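2026-06-22, Posby address-tracing notebook

Picking up where the last entry gave up. The job is still the same: take the list of deposit addresses the Sornmont people handed us, work out which ones belong to the same wallet, and say so in a way that won't embarrass us in August when the Skiteo integration goes live and strangers start believing our labels.

State of play at the start of today: 141 addresses in the seed list, all of them supposedly controlled by one mid-sized exchange. The word "supposedly" is carrying the whole project on its back.

## Clustering, again

Reran the common-input pass with the coinjoin filter switched on. I had been running it with the filter off. I know it was off because the config file says so, in my own handwriting, so to speak, with a comment next to it reading "turn back on after test." The comment has no date. I'd like to think it was recent.

With the filter off, the seed list merged with half the known world. One cluster contained the exchange, a mining pool, a gambling site and what I am fairly sure is a charity. Anyone looking at the graph would have concluded either that we had uncovered the largest conspiracy in the history of money or that someone had left a filter off.

With the filter on, the seed list splits into 9 clusters. Much more believable. Also much less exciting to put on a slide.

The biggest cluster behaves like a hot wallet should: many small inputs, regular sweeps, fees set by somebody who has read a manual. Four of the others look like cold storage, in that they get money and then sit there like furniture. The rest are a mixed bag, and I've written "mixed bag" in the label field for now. Whoever reviews this, please don't let that reach the API.

## The change address business

This ate most of the morning.

Our rule for spotting change says: if a transaction has two outputs and one goes to an address never seen before, the fresh one is the change. Fine for ordinary people's wallets. The trouble is that the exchange generates a fresh deposit address for every customer who so much as breathes on the website, so when it moves money to another exchange that does the same thing, *both* outputs are fresh and the rule picks one by, as far as I can tell from the code, whichever came first in the list.

So for some time now we have been assigning ownership of coins by order of appearance. I have worked in offices run on that principle, but I had hoped for better from software.

Tried three fixes:

- Match on script type. If the inputs are all one type and only one output is the same type, call that one the change. Works well where it applies. It applies less often than I wanted.
- Round-number check. Humans pay in round amounts and change is ugly. Good signal for withdrawals, worthless for sweeps.
- Look ahead. Wait and see which output gets spent together with something we already know. Slow, but when it fires I believe it.

Ended up combining the first and third, and demoting the round-number check to a tie-breaker. When none of them has an opinion, the code now says "unknown" and moves on. It took some effort to make it say that. There was an assertion buried in the Tiêu module that treated "unknown" as a crash, and I suspect that assertion is why the rule was guessing in the first place. Somebody wanted the tests to go green. The commit history is quite clear on who the somebody was and I will be speaking to myself about it.

## Tiêu being Tiêu

For anyone new to the notebook: Tiêu is the part that reads raw blocks and turns them into rows. It is fast and mostly correct and it hates being restarted.

Restarted it. It hated that.

On coming back up it decided its last checkpoint was from the future and refused to index anything until the present caught up. The cause was the clock on the box, which had drifted, then been corrected, leaving a checkpoint stamped a bit later than the corrected time. Everything downstream compared timestamps, found the checkpoint sitting smugly ahead, and waited.

Fix was to compare block heights and leave clocks out of it entirely. Block height is the one number in this whole field that everybody agrees on, at least once you get a few blocks deep, and we weren't using it. I also set the reindex to back up 10 blocks on every start, so a small reorg doesn't leave us with rows describing transactions that no longer happened. Costs nothing noticeable. Should have been there from day one.

Left a long comment in the code. It is polite, and it went through several drafts to get there.

## Call with the Sornmont side

Long one. Main points, as I have them:

They want a confidence score with each label. Reasonable. They would like it to be a percentage. Less reasonable, given that we don't have anything like the ground truth needed to say "87" and mean something different from "84." I offered them a scale of four levels: confirmed, strong, weak, don't quote us. They asked whether the last one could have a more professional name. We settled on "unverified," which says the same thing in a tie.

They also asked if we could tag addresses by country. We can't. A wallet doesn't have a country. The company behind it may have one, or several, or a rented mailbox on an island, and its customers are wherever they are. I said we could tag the *registered entity* where one is known, and that this should live in a different table with a different owner. There was a pause while everyone considered the phrase "different owner." I expect it will be me.

Third thing: alerts on dormant wallets. They'd like a ping whenever a wallet that has been quiet for years moves anything. Easy to build, and I'm happy to. I did warn them that most such pings turn out to be dull: somebody consolidating, somebody changing custody, somebody finding an old backup in a drawer. The market will treat every one as the end of days regardless. I suggested the alert text contain no adjectives. This went over better than expected.

The call also overran, with the last stretch spent on whether "entity" and "actor" mean the same thing. I took a firm position and have since forgotten which. 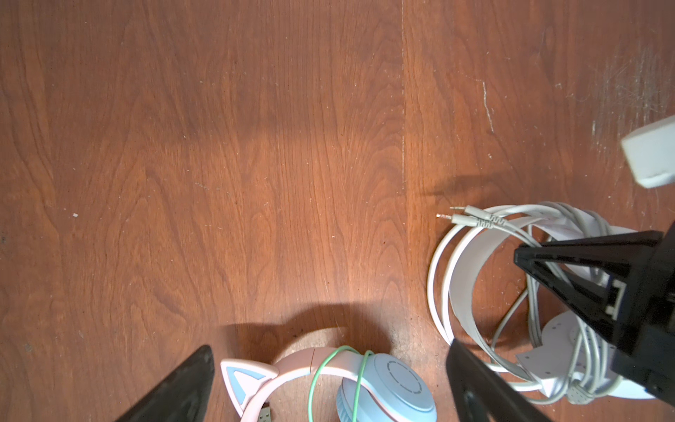 ## Spot checks

Pulled four addresses from the big cluster by hand and traced each one back as far as I had patience for.

First: deposit address, swept to the hot wallet, textbook. No notes.

Second: the same, except the sweep fee was far above the going rate. Probably a stuck transaction that someone bumped in a panic. Have done this myself and do not judge.

Third: received funds from one of our supposed cold wallets. That's the wrong direction for a deposit address. Either the cold wallet isn't cold, or the deposit address isn't a deposit address, or a member of staff was moving money in a way that would interest their compliance department. I have marked the link "weak" and will go round again once the new change rule has been run over the full history. My money's on the old rule having glued something on that doesn't belong. (My money is a figure of speech. I don't hold any of this stuff. People always ask.)

Fourth: dust. Somebody sent a tiny amount to the address, presumably to see who would pick it up and link things together. So there is another outfit like ours out there, poking the same wallets with a stick. Added a dust threshold to the clustering pass so that we don't treat their stick as evidence.

## Things that cost time and shouldn't have

The explorer we use for sanity checks shows amounts rounded for display. I spent an unreasonable while hunting for a difference that existed only in its formatting. Use the raw JSON. It's ugly and it's right.

Addresses in the Sornmont spreadsheet had been through somebody's word processor. A couple had a capital letter at the start, because the word processor believed they were sentences. The old-style addresses are case-sensitive with a checksum, so those simply fail, loudly, which is the good kind of failing. Asked for a plain CSV. Was sent a PDF. Asked again.

Cache directory filled up. It always fills up. There is now a script that empties it, and a note beside the script explaining how to run it, and I give it a week before the note is the only one of the two that works.

## Skiteo integration

Mostly talk so far. They pull labels from us on a schedule and show them beside each transfer in their dashboard. The open question is what happens when we change our mind about a label, as we just did with most of them. At present their side keeps whatever it got first and never asks again. So every wrong guess from the order-of-appearance era would sit there forever with our name under it.

Proposed a version number on every label, with a plain "withdrawn" status for the ones we take back. They're thinking about it. I get the impression that no supplier has offered to withdraw anything before, and that it came across as a bit of a worrying thing to offer.

## Next

- Full-history run with the new change rule. Start it in the evening, do not watch it.
- Recheck the cold wallet that talks to deposit addresses.
- Write up the four confidence levels with one worked case for each. Use real transactions, strip the labels.
- Dormant alert prototype. No adjectives.
- Replace "mixed bag" before anyone sees it.
- Chase the CSV.

Full run queued on the Posby box. Filter is on. Checked it twice, and deleted the comment.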